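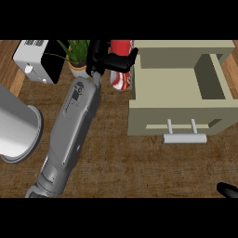

Studio 2 - presenter desk, talkback, hum
14/09/2026

In at the usual time, Anouk Visser already on the floor under the desk with a torch in her teeth. Breakfast show had complained again. Buzz on the guest mic, comes and goes, worse when the desk lamp is on. Also the cough switch on the host position thumps. Also talkback is too loud in the host's cans and too quiet in the guest's. So the whole morning, basically.

Lamp first. Swapped it for the one from the edit room. Buzz still there with the new lamp off at the dimmer, gone with it unplugged at the wall. So dimmer. Pulled the dimmer out of the circuit, plain switch in its place. Presenters will moan that it's too bright. They can have a lower watt bulb.

Buzz down a lot but not gone. Could still hear it under the guest mic with the gain up where the quiet talkers need it.

Guest mic chain

Mic to wall box to patchbay to Drisenetti desk, channel 4. Started at the desk end and worked back.

Different channel on the desk, same cable - buzz follows. Desk is fine.
Different cable from wall box to mic - no change.
Different mic - no change.
Bypassed the patchbay with a long cable out the door and down the hall, everyone stepping over it - clean. Dead clean.

So patchbay or the run to it. Opened the back of the bay. Somebody (old handwriting on the tape, not mine, not Radek's) had tied the shield at both ends and then also looped it to the rack. Cut the rack tie, left the shield at the desk end only, heatshrink over the stub. Put the normal path back. Quiet. Lamp on, lamp off, air con on, fridge in the green room kicking in, all quiet.

Did not touch the other rows. Should. There's the same handwriting on the tape for the phone hybrid and the second guest, so I'd bet they're the same. Not going to open them up with a live show at noon.

Cough switch

Thump is DC across the contacts, you can see it on the meter when you hold it down. Blocking cap looked ok, measured ok out of circuit, put a new one in anyway. Thump still there but softer. Resistor to ground after the cap was missing - two pads on the board and nothing between them. Was never fitted as far as I can tell, solder on the pads is clean. Fitted one, 22k from the drawer, it's what was in the drawer. Thump gone. Pressed it about as fast as I could with Anouk reading the weather off her phone and could not hear it in the recording.

The latch is a seperate issue. It's momentary, a couple of the newer presenters expect it to latch and stay off. Anouk says leave it momentary, a latching cough switch is how you get a silent link. Agree. Put a label on it: HOLD.

Talkback levels

Long conversation about this. Bruromell panel feeds both headphone amps from one output, so the only trim is at the amps. Host amp is the old one, more gain for the same knob position. Marked both knobs with paint pen where they match by ear with the same cans. Then realized host cans and guest cans are not the same model. Swapped so both positions have the same cans, redid the marks, wiped off the old ones. There is still a ghost of the old mark on the host amp, ignore the faint one.

Tried the duck as well - program drops when the producer keys talkback. It was set so deep that the host loses the music completely and tends to stop talking. Backed it off until Anouk, reading a script with me in her ear, stopped pausing. Her words: "I can hear you and I can still hear where I am in the song." Good enough. Setting saved on the panel as preset 2, old one left alone in case somebody hates it.

Noon show

Went out clean. Host didn't notice anything had been done, then noticed the lamp. Guest was a very soft speaker, sat right back in the chair, producer had the gain nearly all the way up and no buzz. Pleased with that.

One thing - at the top of the second half the host went to cough, held the switch, and kept talking a beat before letting go. Lost half a word. Not a fault. Worth a mention at presenter training though.

Afternoon - demo recording

Radek Havlíček in after lunch with the people trying out for the weekend slot. Idea is they each do a link, a short interview, a mistake on purpose and recover from it. He wants all of it recorded dry, no processing, plus a version through the chain so they can hear what the compressor does to a person who shouts.

Set up:
- dry split taken before the desk dynamics, straight to the recorder
- processed from program out
- slate at the head of each one, Radek says the name, no exceptions (last time there were files called new and new new)
- clock visible from the host chair. The clock was behind the host before, who did that

Recorder refused the card at first. Card was formatted on someone's camera. Reformatted in the recorder after asking everybody twice if they wanted anything on it.

Notes as they went, technical only, Radek has his own sheet for the rest:

Pops. Most of them right on top of the mic. Moved the arm so it comes in from the side and a bit above, pops mostly gone. One who turns her head to the guest drops off axis every time - needs telling, can't fix it with the desk.

Paper noise. Scripts stapled. Unstapled them, told them to slide the page, don't turn it. Better.

Headphones. Several wanted one ear off and then the loose ear leaks into the mic. Turned the cans down. If they want one ear off they need the mono switch in, wrote that on the card by the door.

Chair. Squeaks. It has always squeaked. Oil didn't help. Took the one from reception, no arms on it, doesn't squeak. Reception has the squeaky one now. Will hear about that.

The compressor demo worked well, better then I thought. Playing the dry and the processed back to back, they all heard the breath come up. Radek would like that as a regular thing for new people. Fine with me if someone makes a patch for it so I'm not crawling behind the rack each time. Anouk offered. Holding her to it.

Stage PA for the Fleston open day

Talked on the phone while coiling cable so this may be wrong, check against the email. They want a presenter on the outdoor stage, handheld radio mic, one spare, plus a feed back to us for live inserts. They say up to 2,000 people through the gate over the day. Stage is the one by the library steps. Power is from the library, I asked for a separate circuit from the coffee van and got a maybe.

Want for that:
- both handhelds, fresh batteries in the morning and again before the prize draw
- foam windshields, the thick ones, and find out who has them
- wired mic on a long lead as the real backup
- a wedge for the presenter, no in ears, she hates them
- delay on the off-air feed means she can't listen to us on a portable. Needs a clean feed down the line. We got caught with this in January, she kept stopping to hear herself finish

Frequencies not done. Ask whoever does the band stage what they're running before I pick anything.

The Tóth

Tóth limiter back from the shelf, had a go while the trainees were on break. Powers up. Meter needle sticks at the low end and frees up if you tap the glass. Left channel passes audio, right channel is down and crackly. Sprayed the input pot, crackle mostly gone, still down. Swapped the input transformers left to right and the fault stayed on the right, so not the transformer, which is a relief. Ran out of day. It's on the back bench with the lid off and a note on it. PLEASE do not put coffee on it, the lid is off.

Leftovers / to do

- patchbay, phone hybrid row and second guest row, look at the shields. Overnight or Sunday, no live.
- new bulb for Studio 2 lamp
- order cans so every position matches, incl. the producer. Same model as the guest ones.
- resistor across the cough switch on the Studio 1 desk too? Not checked if it's missing. Same maker so likely.
- copy the demo files to the server, both versions, Radek wants links tonight
- training note: hold the switch, finish coughing, let go, THEN talk
- Anouk - compressor patch
- Tóth right channel, start after the input stage, scope it
- windshields??
- put my torch back, it's Anouk's torch now apparently

Tuesday is mostly outside broadcast prep so nothing on this list before the afternoon unless something breaks. If guest mic buzzes again, check first that nobody has put the dimmer back. It's in the drawer under the soldering station, taped shut.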